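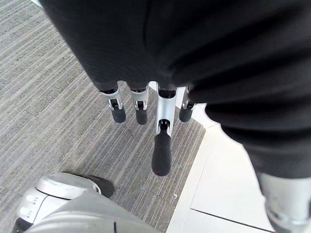

Silver fingers with their black rubber tips, hanging below the dark ribbed cloth at the spot where the carpet meets the white tile.

A February afternoon with the Crichton robotics class

I had been meaning to get over to Crichton ever since Birsen Özkan wrote to our parents' newsletter in the fall, inviting anybody from the Clomness side of the river to come and see what her robotics class was up to. Fall went by, and then the holidays, and then my car was in the shop for longer than I like to think about, and so it was February before I finally signed in at the front office, clipped on my visitor badge and got lost on the way to the technology wing. (If you go, and I hope some of you will, take the stairs by the gym and ignore the sign that says Room 14. It points at a closet.)

The visit began at 2 p.m., which is when the last period starts, and it ran on until well past the late bus, and I would happily have stayed longer.

For those who don't know it, Crichton is a school of 700 students that shares a parking lot with the public library and has had a robotics elective for as long as Ms. Özkan has been there. It began with little wheeled kits on a table. The kits are still in use for the ninth graders, who had them all over the hallway when I arrived, racing along a line of blue tape and bumping into people's shoes, mine included. The older students, though, have spent this year on the humanoid, and that was what I had come to see.

They call it Ramden. I asked why, and got four different explanations from four different students, one of which involved a video game and one a misprinted mailing label, and after that I let it go.

What struck me first was that Ramden wears clothes. I suppose I had expected something bare, and in a way it is, because the silver of the lower legs and the feet shows, and so do the fingers, but there's dark cloth over a good part of it with a fine rib running up and down, and it folds and bunches just the way my husband's corduroys do when he has been sitting too long. The covering is one of the projects for the year. Tarık Kaplan, a junior with a very patient way of explaining things, told me that the class wants to know how clothing changes the way the machine moves, and how the machine changes the way clothing hangs, and that they've kept a log of it since October. He let me read some of the log. It's wonderful. There's an entry that just says "snagged again, same place" and then, underneath in another handwriting, "told you."

I spent most of my time with the group that works on the hand, and I'll try to get this right, though I am a retired bookkeeper and Tarık may write in to correct me.

The fingers are made of polished metal links with small black pieces at the hinges, and every one of them ends in a rounded black rubber pad. You notice right away that they don't match. One of the middle ones is a good deal longer than its neighbors, with a long capsule of a pad at the end of it, and I assumed this was a repair, but no, the students are testing different lengths. The long one is the current favorite for reaching behind things. The short ones are better at holding on. There was a lively argument going about whether to lengthen a second finger before the regional showcase in Amden or leave well enough alone, and I was asked for my opinion! I said leave well enough alone. I was thanked very politely and I believe outvoted.

Zerrin Tatlı, a senior, looks after the rubber tips. She has a muffin tin full of them, sorted by how hard the rubber is, and she let me press each one with my thumb. Her job this month is what the class calls the pickup list, a long list of ordinary things that the hand has to take hold of and put down again: a sponge, a set of keys, a paperback, a paper cup, a peeled orange. The orange is at the bottom of the list and has not been attempted. The hand has made 767 tries so far this school year, every one written down, and Zerrin keeps the tally on a sheet taped inside a cupboard door where, she says, the ninth graders won't draw on it.

I watched a run of tries with the sponge and then with the keys. The sponge went beautifully. The keys were another matter. The fingers came together nicely enough, and the key ring swung round and slipped out between two of them, and there was a groan from everybody, me too. Then they did what I saw them do over and over all afternoon, which was to stop and talk. Somebody read out what the settings had been. Somebody else said what they thought had gone wrong. Zerrin changed one tip, and only one, and wrote it down before they tried again. The keys stayed up that time, and I clapped, and I was told gently that they don't count it until it has worked five times in a row.

The other half of the class was on the floor with the feet. The room is part carpet and part white tile – the carpet is gray and streaky and was put down, I was told, when this was still a typing room – and the line where the two meet has become quite famous in the class. People walk across a line like that all day long without giving it a thought. Ramden has a lot of trouble with it. The shell of the foot is smooth and rounded, with a black toe section at the front, and on the carpet that toe behaves itself, and on the tile it's inclined to slide. Berkay Ersoy, who has taken charge of walking, had me take off one shoe and drag my stockinged foot over the line and back so I could feel the difference, and I must say it made the point better than any graph.

They weren't trying a full walk while I was there. The exercise for the day was shifting weight, leaning a little to one side and coming back again, with a student on each side and an overhead strap for safety. It's slow work. It looked to me like somebody waiting in line at the bank. But the whole group went quiet for every lean, and Berkay had his hand half out the entire time like a parent at the shallow end of a pool.

I asked Ms. Özkan about money, because I know our own board will ask. The robot itself came through a shared-equipment arrangement between the schools, and she was quick to say the day-to-day costs are smaller than people think. The class has spent $386 of its own since September, nearly all on rubber, screws, fabric and replacement cable, and most of that was earned at the bake sale. The fabric was from the remnant bin. The sewing was done by Kadir Saraç, a sophomore who signed up for robotics by mistake, having meant to check the box for costume design, and who decided to stay. He's on his third version of the covering. The first was too tight at the knee and the second came down too low and got under the foot, and he talked me through the hem of the third with real pride. He would like more give in the seams, and he's saving the stretchy thread for version four.

I also asked her what happens when a student is not the building type, since I have a granddaughter who would sooner eat the sponge than pick it up with a motor. She walked me over to the writing desk. Everyone takes a turn there, two weeks at a time, keeping the log and preparing the page that goes home to families, and a few of them like it so well that they trade for extra turns. The young man on duty wanted to know how I spelled my last name and then whether I'd describe myself as "impressed" or "very impressed." I went with very.

If I have one complaint, and it's a small one, it's that the room is loud. There's a fan in the corner that rattles, and with the ninth graders in the hall and the door propped open I missed a good deal of what the quieter students were telling me. I'd suggest that anyone who visits come on a day when the younger group is outside, or else sit right up close. Bring a sweater, too. The heat in that wing goes off early.

Around the time the late bus pulled out, they packed up, and I liked watching that as much as anything. The tips went back in the muffin tin. The log was read aloud, the whole day of it, and everyone got a chance to object before it was signed. Zerrin added the day's tries to her sheet. Then Berkay and another student went over every screw and pin on the hand with a small flashlight, calling out each joint, while Kadir smoothed the cloth down over the top of the leg and picked off the lint.

The Amden showcase is open to families, and the Crichton students will be showing the pickup list and, if they're happy with it by then, the weight shifting too. Ms. Özkan says visitors from Clomness are welcome at the class any afternoon with a day's notice to the front office, and that if we ever do start a group of our own, her seniors would be glad to come over and help us set up. I've told her I will bring it up at our next meeting. I have also promised them a bag of oranges.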